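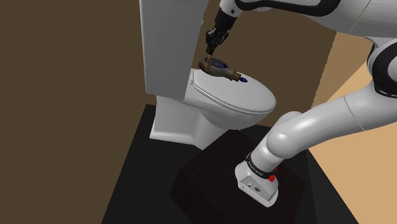
12/06/2021, club repair bench, Brukthorpe

Well, the hickory putter is back on the bench again, and I must say I'm fonder of it than I ought to be. The new Worketex epoxy has had its full two days and the head doesn't budge when I twist it by hand, which is a great relief after the trouble we had in February (I still think I rushed the cleaning that time, and left old glue up inside the hosel). I weighed the finished club at almost 242 grams over the bare head, grip and whipping included, so do write that on the card if you get to it before me.

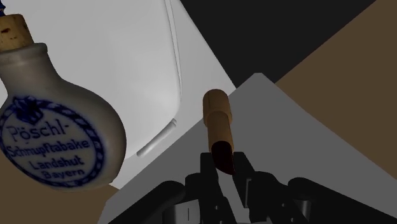 Berhanu Ambaye has also lent me his Hadgu loft gauge, bless him, and I spent a very happy afternoon going through the junior irons with it. Three of them were weak by a degree or more, and the 7-iron rocked in the clamp however I set it, so I've left that one alone until he can show me the knack. The rest went back in the rack under ticket 181.

Still to do: order more whipping thread, the waxed sort please, and find out whether the red grips are the undersize ones or the standard. I've started the Index at the back of this book again, as I kept losing my own lie angles!

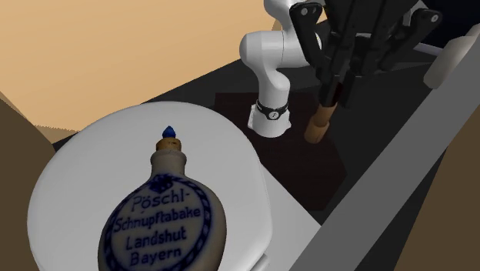 *Snuff bottle, Pöschl-Schnupftabake, Landshut, with the robot arm behind.*

Berhanu wants the putter for the foursomes, so please don't lend it out.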